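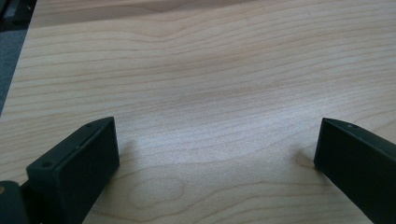
Clothing Room, Jirkwood Street: progress report to the Okoth Fund
Prepared by Annatjie Cele, 22nd April

You asked for a plain account of what the second installment has bought us, so I will start with the parts I doubt and get to the better news after.

The proposal, which I inherited and did not write, said that new tables, a written folding method and a basket for each size would cut the time a donated garment spends between the door and the shelf by half. I thought that was optimistic when I read it and I still do. In March the average bag took 25 minutes to sort, fold and shelve. Before the tables arrived, nobody had timed it. The figure of 50 that appears in the proposal seems to be someone's recollection, and I can't find a sheet to support it. Please don't quote it in your annual summary.

What I can say is that the tables are in and in use. We ordered 8 from Bruvness. Six were delivered on the first truck and the last two came three weeks later, with one set of leg bolts missing. Bruvness sent the bolts without a fight. The pale tops show dirt quickly, which our people complain about and I rather like – a grubby table under clean clothes was one of the problems we had in the old room at Vustcombe.

The folding method is where I have the most reservations. The consultant's sheet has 17 steps for a T-shirt. I have folded T-shirts all my life and could not get through it without stopping to read. We tested it for two weeks and people did the first few steps, then finished the way they always had. I cut the sheet to six steps: find the bottom hem, pull it straight, lay the shirt face down, sleeves in, sides in, fold up from the hem. Starting at the hem does seem to help, particularly with shirts that come out of the bag in a ball.

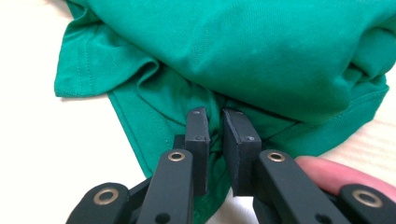 Whether the shorter sheet makes for a neater shelf is a separate question. I checked the adult medium shelf at closing time over several days and it looked good at the start and poor by the end, much as it did before. Customers unfold things to look at them. No method is going to change that, and I would be wary of any report that claims it has.

Jersey remains the worst of it. Button shirts and pants more or less hold the shape you give them, and knit tops slump. We have tried rolling them, which saves space and hides the size label. I have asked for that to stop until we find a better place for the label.

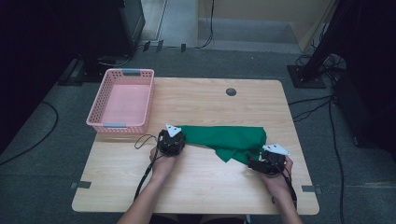
The baskets have been the least disputed purchase. The proposal wanted deep solid bins, and I switched to open plastic baskets with holes in the sides so that we could tell from across the room which ones needed emptying. The pink ones, with a handle tab at each short end, are small enough to stand on the table and still leave room to fold a shirt beside them. That sounds minor, but with the old bins on the floor people were bending for every garment. I have no numbers on sore backs and won't pretend to. The complaints have dropped off, for whatever that is worth.

Spending is within the installment. The tables came in slightly under, the baskets slightly over, and the consultant's fee was paid in full as agreed, though I would not hire them again. The unspent part of the training line is being held. I would like to put it toward better shelf labels and would need your approval in writing.

For the next period I propose to time a sample of bags every week, by the same person with the same sheet, and to drop the "half the time" target until we have something to measure it against. If the Fund needs a target on file in the meantime, 20 minutes a bag is the lowest I am willing to sign for.

Still outstanding: the second invoice from Bruvness, which has our old Vustcombe address on it and is being reissued.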